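3.2 Corpus and coding of masked-identity scenes

The corpus was drawn from the back catalogue of Kakico, a publisher of monthly adventure magazines whose holdings were scanned at the Plallano reading room. It contains 438 stories in which a lead character operates under a second identity. Serial instalments were merged and treated as single stories where the same byline and title ran across consecutive issues. Reprints were removed, apart from those in which the ending had been rewritten.

Each story was divided into scenes at changes of place or time. A scene was coded as a disclosure scene when at least one character learned, guessed or was told the hero's civilian name. This gave 717 disclosure scenes. Two coders, Marichka Zinchenko and Morena Gatti, worked separately from the same manual and met only after all scenes had been entered. Disagreements clustered in one category, the overheard confession, where the text often leaves it open whether the listener has understood. These were recorded as unresolved and left out of the tests in Section 4.

Three variables were taken from each scene: the setting, the role of the person learning the name, and whether the knowledge survived to the last page. The third needed some judgement. Villains who learn the name commonly die within the same chapter, and we coded this as non-survival even when a letter or recording was mentioned and then dropped by the author.

Setting was coded at two levels. The broad level separates public, domestic and workplace interiors from exteriors. The narrow level follows the Mägi scheme for popular fiction, with one change. Mägi places bars, lunch counters and cafés under a single heading; we split them, as counter service puts a third party within earshot and table service in these stories generally does not. The split moved 102 scenes into a new counter category (Figure 3).
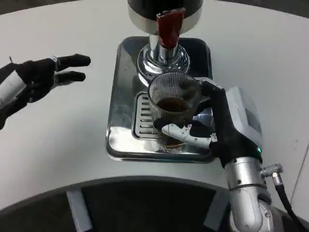

Figure 3. Glass cup held under the spout of a coffee machine.

Disclosure at a counter differs from disclosure in the hero's home in one respect that matters for the later analysis. At home the learner is nearly always an ally, and the knowledge survives. At a counter the learner's role is mixed, and authors favour an interruption before the name is spoken in full. Lanine's account of the interrupted unmasking treats this as a device for filling out the monthly page count. Our data cannot test that claim directly, as contracted lengths are missing for most issues.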